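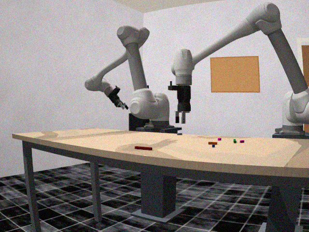

Two arms and one table in simulation, with the blocks set out for a sorting task.

A simulated pass should come with its paperwork

Posted 03/07/2023

Our shop has a rule for new robot cells. No program goes to a real arm until it has run 100 times in simulation without a collision. I helped write the rule and I still support it. I also think it is too weak, and I would like to see it changed before more shops copy it.

The trouble is what the rule leaves out. It says how many runs. It doesn't say what has to vary between them. At Floleo, where I work on cell setup, a program can meet the rule by starting from the same block layout every time. That tells you the program repeats. It tells you very little about what happens when a part is turned a few degrees or left against another part.

In May we reviewed the sorting program for the Handeck cell. It had a clean record. When we changed the starting positions, 39 of the runs ended in a stop. Most of those were one arm waiting for space the other arm was holding. The program was no worse than it had been the day before. We had asked it an easier question.

So my first proposal is simple. Every run that counts toward the total should start from a different layout, and the layouts should be saved with the results. A reviewer should be able to open any one of them and run it again.

My second proposal is about cameras. Many reviewers watch only the wide view of the table, and it is a good view for spotting arms that come near each other. It is a poor view for judging a grasp. The view from the gripper shows the fingers and what is in front of them, including the times when they are over the floor or facing the other arm's base. Both views should be recorded and both should be reviewed.
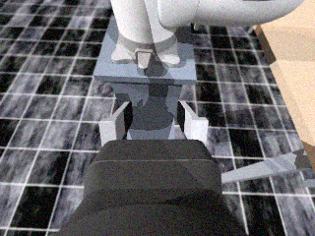 What the record should contain

I would ask for four items: the starting layout, the wide view, the view from each gripper, and the version of the robot and table models. The last one gets skipped most often. At Seol, our second site, a table model was replaced between test rounds and the old results were kept. The new table was 20 millimeters higher. The results should have been thrown out the same day.

Failed runs belong in the record too. The usual practice is to fix the program and delete the failures, and then the next person has no idea which layouts gave trouble. Small parts lying at odd angles deserve the most attention here, as do parts near the limit of an arm's reach.

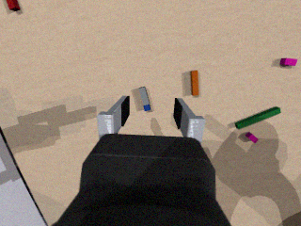
The common objection is time. The Flurmont project team told me a full record added 33 minutes to each review, and they have a lot of programs to get through. I accept the number. I would still spend the time, and cut the count of required runs if something has to give. Fewer runs with real variety are worth more to me than a long string of copies.

None of this replaces testing on the real cell at reduced speed. Friction, cable drag and worn finger pads will still need to be checked there, and the simulation record should be on hand when that work is done.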